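Call for participants: Kikeck student manipulation project, spring session

Kikeck is a student project on robot arms, run out of the Besnard teaching lab. We are looking for 11 new participants for the session that starts in February. No robotics background is required. Participants are paid by the session and students may ask for course credit instead, but not both.

What the project does

The group teaches a robot arm to handle ordinary groceries. Participants guide the arm by hand controller through short kitchen tasks, and the recorded runs are used to train a control program that the student programming team writes. Last year's group recorded 1,424 runs. Of those, 462 were kept for training. The rest had a dropped item, a late start, a wrong label or some other fault that made them unusable, and a large part of the new session will go into getting that share down.

This year's work is on produce. Boxes and cans were covered last year, and the programming team has asked for items that vary in shape from one to the next. Most tasks involve a basket and a cutting board: take a named vegetable out of the basket, put one back, move one from the board to the table, and so on. The task list is fixed before the session opens and each participant gets a printed copy.

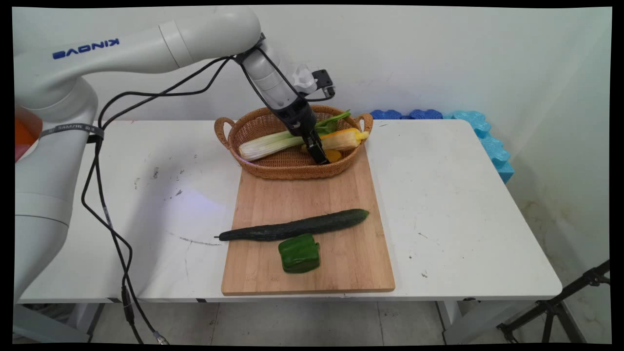 Kinova arm with its gripper in the basket, closed on a yellow vegetable. Cucumber and green pepper on the board.

What participants do

You will work in pairs. One person operates the arm and the other sets out the items, reads the task aloud and fills in the run sheet. Pairs switch jobs halfway through each shift. A run that goes wrong is still written down, with a short note on what happened. Please do not restart a run without logging the first try.

Each participant is expected to complete 100 logged runs over the session. Shifts are two hours long, in the afternoon from 1:00 or in the evening from 5:30. You can sign up for one or two shifts a week. Three shifts a week is possible near the end if we are behind, but we will not ask anyone to do it during exams.

Training takes two shifts and is paid at the same rate. It covers the stop button, the controller, how to home the arm, how to lay out the table from the task card, and how to fill in the run sheet. You will do practice runs with foam blocks before you move on to vegetables. At the end of training there is a short check with a lab lead — if you do not pass, you can take it again the following week.

Who can apply

Any student enrolled at least half time, in any department. Last year's group had people from nursing, history, food science and mechanical engineering. You should be able to stand for most of a shift and be comfortable handling raw vegetables. The controller is set up for the right hand, but a left-hand layout is available and takes a few minutes to load. Tell us on the form if you want it, or if you need a seated setup.

We also have two places for people who want to help with software. These are for students who have finished an introductory programming course. The work is mostly checking labels against the run sheets and fixing the scripts that sort them. Software participants still do the two training shifts.

The competition

In late spring the project enters a team of four in the Cludura student challenge, in the sorting event. Team members are picked from the session participants after the last shift. You do not have to try out. Travel and meals are covered for those who go, through a student grant from Dodent, which also pays for our replacement gripper parts.

Lab rules

Closed shoes are required. Tie back long hair and take off scarves and loose bracelets before you come up to the table. Only the operator gives the word to reach in, and the arm must be stopped first. No food or drink in the lab. This includes the vegetables — they are handled all day and go to compost afterward.

How to apply

Pick up a form at the Besnard front desk or ask for one by email through the project page. Fill in your department, the shifts you can make and two or three sentences on why you want to take part. A resume is not needed. Software applicants should add the name of the programming course they took.

Forms go to Paavo Lahtinen, session coordinator, in the mailbox marked Kikeck. He will reply to everyone, including those we cannot place this time. Applicants who are not placed can ask to go on the waiting list, and we usually call a few people from it once class schedules settle.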